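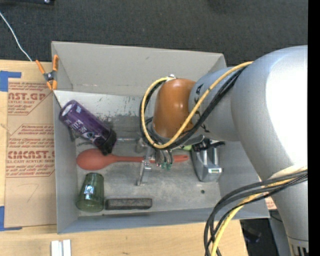 4.2 Picking from a bin with few objects in it

Most of the work on bin picking, our own earlier work on Plarkik included, has been done with bins that are full. A full bin is kind to a robot in one respect: there is nearly always something near the top, well away from the walls, that can be picked up without much thought. We wanted to know what happens towards the end of the job, when only a handful of things are left and each of them has settled wherever it pleased, and it is this stage that we call the sparse stage in the rest of the paper.

The method itself, which we have named Loklow, is the one set out in Section 3, and we changed nothing in it for these trials apart from the weight given to the walls. For every candidate grasp the planner works out a score from two parts. The first part says how well the fingers are likely to hold the object, and the second says how much room the whole wrist, with its cover and its cables, will have on the way down. In the full bin the second part hardly matters, and we had been tempted to drop it altogether. We are glad now that we kept it — in the sparse stage it decides the choice more often than the first part does.

Our set holds 30 objects, picked to be awkward in different ways and all easy enough to find in a home or a workshop. Figure 3 gives a fair idea of the mixture, with a red-orange spoon lying across the middle of the bin, a purple bottle with a black cap on its side, and a translucent green tumbler in a corner. The spoon is the sort of object that looks simple and isn't. Its handle is long and slender, so the planner finds a great many grasps along it, but it lies flat, and the fingers must come very close to the floor of the bin before they can close on anything. The tumbler sets a different problem, as the depth readings on clear and shiny things are poor, and its place beside two walls leaves the wrist few ways in.

We planned 400 attempts and kept 393 of them. The other seven were set aside when the arm had to be stopped by hand for reasons that had to do with the control software, and we did not think it right to count these for or against the method. Between attempts the objects were put back by tipping them out of a smaller tub, so that no one had a say in where they came to rest. The order of the methods was drawn afresh each morning, and the lights in the room were left alone throughout.

As a baseline we used Hamada, our own older planner, which scores the fingers only. The two planners agreed on the first grasp whenever an object lay in the open, and there we would not ask anyone to prefer one over the other. They parted company near the walls. Hamada tended to choose the firmest hold and then ran into trouble on the way to it, while Loklow would often take a slightly weaker hold further along the object, or leave the object for later and begin with its neighbour.

One weakness remains, and it is a stubborn one. When two objects touch, the planner sometimes treats them as one and places the grasp across the join. We tried a stricter rule for splitting them, borrowed from the Wusum code, but it also cut long handles into pieces, and we went back to the gentler rule for all the results reported in Section 4.3.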